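Undia Forums > Hardware > Cooling and thermals
Thread: Paste or pad for a machine that gets opened once every few years?

stotent_admin
Posted in November

I look after 16 small desktops at work. All air cooled, modest processors, nothing overclocked. The paste on the older ones has dried out and idle temperatures have crept up by 11 degrees compared with my notes from when they were built. I have to redo the lot and would like not to do it again for a long time. Is a phase change pad worth the extra money, or do I just buy a large tube of ordinary paste?

Grarel
Pad. Paste with a thin carrier gets pushed out from the middle over repeated heating and cooling. A phase change pad softens at working temperature, fills the gaps and stays put. It needs a few full heat cycles before the readings settle, so don't judge it on the first evening.

juhasz_k
Disagree, at least for this job. Pump-out is mostly a problem on bare laptop dies. On a desktop chip with a heatspreader the area is large and the load is spread, and a thick paste will last five years or more. I'd want to know what "crept up" means before spending anything. Same room temperature? Same fan curve? Were the heatsinks cleaned first?

stotent_admin
Fair. Room is within a degree. Fan curves are stock. The heatsinks were blown out in spring but not since.

juhasz_k
Then clean them again, log for a day, and only then take one cooler off. Half the "dried paste" I have been shown was dust in the fins.

Esko Pitkänen
I'd agree on cleaning first. On the main question I ran both for a while. The pad was two degrees warmer than a good paste at first and the same after a few weeks. After three years the pad had not moved and the paste was one degree worse. Neither result would make me change what I buy.

Where it does matter is removal. Old paste goes hard and can grip the cooler. Run the machine under load for ten minutes, shut it down, disconnect the mains, then twist the cooler slightly before lifting.
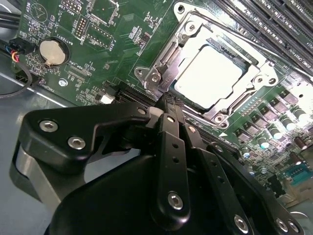 For cleaning I use isopropyl alcohol, 90 per cent or better, on a lint-free cloth. Wipe from the outside of the heatspreader towards the middle so that residue is not dragged over the edge. Leave it to dry fully. Tighten the cooler screws in a cross pattern, a couple of turns each — uneven pressure costs more degrees than the choice of paste.

Grarel
One degree after three years depends on the paste. I have seen much worse from the cheap tubes. The pad takes the application out of it, and with 16 machines that counts for something.

juhasz_k
It also tears if you peel it warm. Put it in the fridge first, and buy a spare or two.

stotent_admin
Cleaned the fins on the worst one and logged it. Seven of the 11 degrees came back. Paste it is for the rest, starting with the oldest machines. Will post the numbers when I have them.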